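An afternoon at the Brestau shared workshop

The workshop in Brestau takes up the ground floor of a former print shop, two streets back from the station. I went in September, when the members keep the doors open from one in the afternoon until they run out of coffee. Signs are small. The entrance is through the yard, past the bike racks, and the bell doesn't work, so knock.

Membership stands at 26, and most of them were in the building when I arrived. The front room is for woodworking and was loud. Sorin Obradović met me there and took me through to the back, where the electronics benches are and where the project I had come for has lived for the past two winters.

The arm project

It is called Roman, after the street the first meetings were held on. The aim is a robot arm that can do ordinary kitchen jobs at table height: pick up a bottle, hold it over a bowl, put it back. Sorin handles the mechanical side. Rok Popescu writes the control software and keeps the build log, which had reached entry 1088 on the day of my visit. The entries are short. One I read said only "wrist cable again."

The base joint came from Dritateck as a kit and was rebuilt after it developed too much play. Power comes from a bench supply under the table. Rok said the supply is oversized, but it was on the shelf already and it has never given trouble.

The gripper took the longest. The first version had hard fingers and cracked a yogurt cup and a good many eggs. The current one is softer and closes more slowly. A small camera sits at the wrist and sends its picture to a laptop at the end of the bench, so whoever is running the arm can watch the hold from close up while the rest of us look from the side.

Bottles are harder than they look, Rok told me. Clear plastic gives the camera very little to work with, and a thin wall gives way under the fingers as soon as the grip is too firm. The molded pattern on some bottles makes things worse, with bright lines wherever the light hits. They have tried turning off the overhead lamps and did not see much difference. For practice the cap stays on.

I stayed at the bench for more than 5 runs. Between them Sorin tightened something at the elbow, and Rok changed a single number in the settings and wrote it down. The laptop fan is noisy and the arm itself is fairly quiet. I had expected the opposite.

Ülle Hunt, who usually works in the front room, came in partway through and asked if the arm could pour into a cup. Rok said a bowl first, a cup next year.

If you want to build one, Rok's advice was to buy the wrist cable in a longer length than the plans call for and to leave slack at every joint. Sorin's was to get the table level before anything else. They lost most of a month to a table leg.
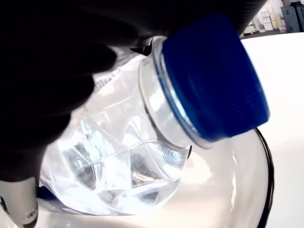 Getting there and what to bring

Trains from Gendden stop at Brestau every hour, and the walk from the station takes ten minutes. There is parking in the yard for two cars, usually taken. Wear closed shoes if you plan to go into the front room. Raymonde Lévesque looks after visits and would like to hear from groups ahead of time. Coffee is in the back by the sink, and the tin next to it is for coins.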